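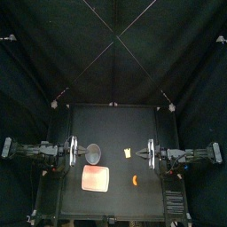 Notebook > Skivach > Tray setting cell

28 Jan 2020 – morning, two arms on the tray table

Present: Amrit, Anca, me. Clifford came by from the Penner kitchen before lunch and stayed longer than he planned.

The task is still the same, to set a meal tray the way the tray line at Penner does it. Pink tray and gray bowl on the left side, food pieces on the right. I wrote the order of moves again from the start, as the December version had the arms waiting for each other too much.

Clifford read my list and said it is wrong for real work. On his line the person on the left never waits. She pulls the next tray while the other one is still serving. I did not know this. We measured the line for two days and I missed it, I looked only at the hands which touch food.

He also asked directly how many people the line will have after. I answered what Ghislain told me: seven work there now, three would stay at the trays and the others go to checking diets and to the wards. Clifford said the ward work is better for some, but Liette has bad knees and she sits at the line for a reason. I promised to bring this to Ghislain. It should be written in the plan and not only said in the corridor.
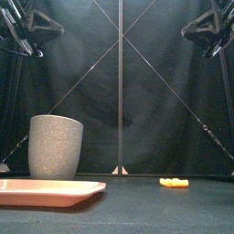 Notebook 3, p. 13

Continued. With both grippers up and open, Anca checked the clearance over the cup and the tray. She is satisfied with the height. I would still like a slower way down on the left side, where cup and tray are so close together.

The small yellow-orange piece is harder for me to decide. Amrit wants to keep the irregular shapes, because real food is irregular. I agree, but then somebody must watch for bad picks, and this is a new job at the line – a tiring one, I think. Clifford says his people would rather set trays than stare at a machine setting them. Maybe the watching can change hands every hour. Ask Liette what she thinks.

Penner makes about 3,000 trays a week. Do not promise any share of it yet.

To do:
– new order of moves, left side does not wait (me)
– slower descent, left (Anca)
– talk with Ghislain about Liette and seated work (me)
– Amrit sends Clifford the list of food shapes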